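Talks > Community Sessions > Drovville > Speaker Notes

July 23, 2022
By the Elen tool library team

SAVING A SMALL TOWN'S SEED — notes for the talk, 34 minutes max

Start with the envelope. Hold it up, don't say anything for a bit. Then — beans, Drovville, kept going in back yards since before the highway.

Who's here who saves seed already? Hands. Ask two of them what they keep. Don't let it run long, last time it ate the whole first section.

Why bother. Store packets are fine. But a bean that's been grown in our dirt for years tends to cope with our springs. Late frost, then heat, then the wind. Wanyama pole bean is the one I know best. Climbs like crazy, ugly pods, great flavor.

Slide 4 — the list. We have 72 kinds in the seed library now. Mostly beans, tomatoes, squash. Lettuce is thin. Say that twice, we need lettuce.

Easy ones first. Beans, peas, lettuce, tomato. Mostly pollinate themselves so you get what you planted. Squash is the troublemaker, crosses with the neighbor's squash, you get a weird gourd thing. Tell the Stasta Road pumpkin story if they look sleepy.

Drying. Biggest mistake people make is they rush it. Leave bean pods on the plant till they rattle. Rain coming? Pull the whole plant, hang it in the garage. Then shell and spread them out one layer deep on something flat, out of the sun. Stir them whenever you walk past.
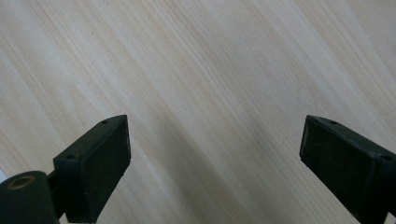

How long should bean seeds dry after shelling?

Two weeks indoors is a good start, longer if the weather is muggy. Hit one with a hammer — if it shatters it's ready for the jar, if it squashes give it another week.

Tomatoes, the gross part. Squeeze the seeds and jelly in a cup, bit of water, leave it a few days. It'll smell. Rinse, good ones sink. Dry on a plate, NOT paper towel, they stick and your stuck with them.

Labels!! Name, year, whose yard. We got up to 1106 packets through the door last year and plenty just said "red tomato". Pencil, pen fades.

Storage — cool, dark, dry. Jar with a tight lid. Back of a closet works. Freezer only if they're realy dry.

Swap table after. Take what you'll grow, bring some back in the fall. No fines, no cards.

Questions. Then point at the sign-up sheet by the door, lettuce people especially.

Elen Tool & Seed Library, Drovville | Contact us | © 2022 | Back to top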